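Section 11. Blocking, Muting and Quiet Contacts

Applies to Ellell desktop and mobile, release of January 24, 2020 and later.

Use the settings in this section when you no longer want to hear from someone in your Ellell address book but still share a circle of friends, a group calendar or an event list with that person. To remove a contact from all shared lists at once, see Section 23.

11.1 Choosing a level

Ellell has two levels of separation.

Quiet. The contact stays in your list. Messages arrive without a sound and are kept in the Quiet folder. The contact is not told.

Blocked. Messages are refused. The contact sees your name in shared groups but cannot open your profile, and sees "Not available" when trying to write to you.

Most users start with Quiet. It can be undone at any time and leaves the message history in place.

11.2 Making a contact quiet

1. Open Contacts and select the name.
2. Select Relationship, then Level.
3. Select Quiet.
4. Set the end date, or leave the field blank for no end date.
5. Select Save.

Note: The setting covers direct messages only. Posts in a shared group appear as before. To hide those as well, open the group, select Members, and switch off Show Posts next to the name.

11.3 Blocking a contact

1. Open Contacts and select the name.
2. Export the message history if you want a copy (see 11.5).
3. Select Relationship, then Level, then Blocked.
4. Enter your passcode.
5. Select Confirm.

Caution: Blocking deletes the message history on your side. It cannot be brought back later, even if you unblock the contact.

Caution: A blocked contact who has already accepted an invitation to one of your events stays on the guest list. Remove the name by hand under Events – Guests – Edit.

The block list holds up to 50 names. When it is full, Confirm is grayed out until a name is removed.

11.4 Shared events

When you and a quiet or blocked contact are both invited to an event by a third person, Ellell shows a small gray dot next to the event title. The dot is visible to you only. Open the event and select Who's Coming to see which contact it refers to.

The host does not see your levels. If seating or travel needs to be arranged, write to the host directly.

11.5 Exporting the message history

1. Open the conversation.
2. Select More, then Export.
3. Choose Text or Text with Attachments.
4. Choose a folder and select Save.

Long histories with attachments can take several minutes. Leave the window open until Finished is shown. Contacts brought over from Golturska or Koster keep their old history in a separate file, marked Imported, and this file has to be exported on its own.
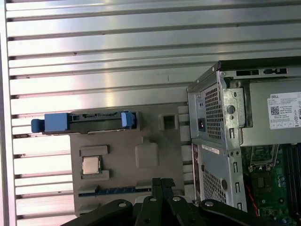
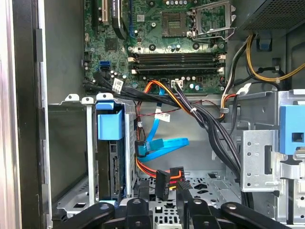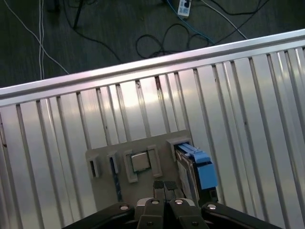
Gukska wrote that step 2 under 11.3 should come before anything else in the section, having blocked an old friend in January and lost nearly all of their messages. The export does work on a quiet contact, Gukska added, so there is no harm in going to Quiet first and deciding on the block after the file is saved.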